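Household chore robots

Household chore robots are machines meant to tidy, sort, fold and put away ordinary things in a home or a small shop. As of 14 November 2019 no product on general sale does this work without close help from a person, though several have been announced.

Background

Machines that do one chore, such as vacuuming a floor, have sold well for years. General tidying has gone more slowly. A factory robot meets the same part in the same spot all day - a kitchen table offers cloth, cards, wallets and trays in any position. The Plindel trial, run in Clullthorpe, used two small arms on a tabletop and a list of 39 everyday tasks. Its organizers called the results promising. They published success counts only for the easiest tasks, and the runs that had to be restarted were left out.
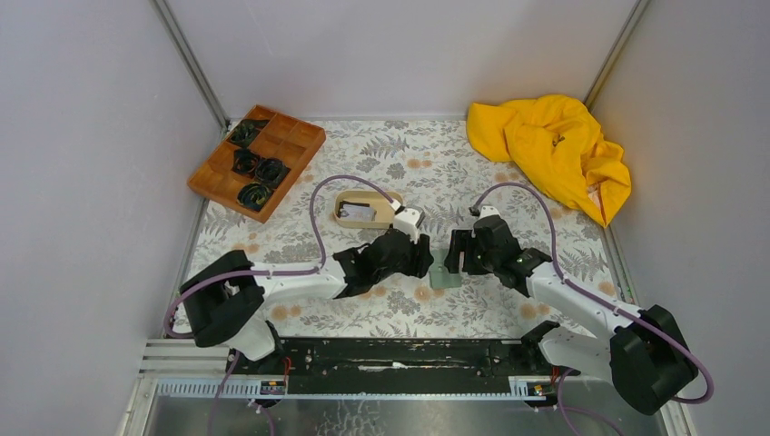
Small household items on a patterned cloth, with grippers close by.

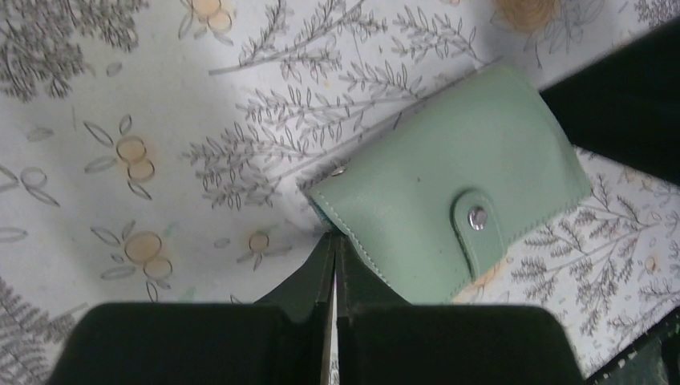 Can a robot tidy a table by itself yet?
Only in narrow cases, with known objects and good light, and usually with a person ready to step in.

Claims and criticism

Wunari, a maker of tabletop arms, said in January that its system had finished 4000 pick-and-place attempts. Critics noted that 500 of these used a single plastic block, and that an attempt was counted as finished even if the object was dropped near its target. Soft goods remain the weak point. A cloth changes shape whenever it is touched, and flat items are hard to get a finger under.

The Castillo workshop tests, which covered sorting small parts on a bench, reached a similar end. A worker cleared the bench in about 400 seconds, and the arms were stopped before they had cleared half of it. Cost is a further doubt, as none of the makers has given a price for a home model.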